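Cirville lab, evening

Third shift on the Ita fault and it is still open. Natnael Negash took the console, Tsehay Woldemariam took the floor, and I kept the log. The arm is on reduced speed until we know why it stops short on the reach. 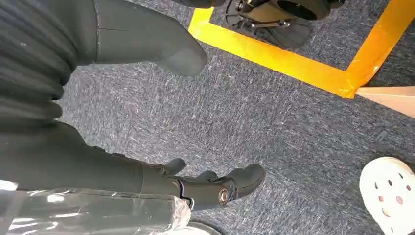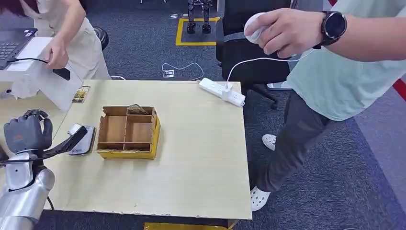

1. What failed

At 8 p.m. the right wrist halted in mid-move with a position error, code 104. The hand did not let go, so nothing fell. The controller held the joint as it should, but the stop message reached the console late – up to 200 milliseconds after the joint had locked. The stop itself does not worry me. The delay does. Anyone standing near the arm would have no warning on the screen until it was already over.

2. What we checked

Natnael swapped the network cable and reran the move. Same code, same delay. Tsehay went over the wrist connector and found no play in it. The log shows the last good encoder reading at line 2249, then a gap, then the fault. The gap looks like a dropped packet on the arm bus. I can't rule out the encoder yet.

3. Until it is fixed

Nobody reaches into the arm's range with the drives on. One person keeps a hand on the stop button and does nothing else. Tsehay wanted this in writing, so I put it on the Alemneh sheet and all three of us signed.

4. Tomorrow

Ask Brirkelach for the bus timing file. Swap the left and right encoder boards and see whether the fault moves with the board. Natnael thinks it will – I have my doubts. Leave the speed limit where it is.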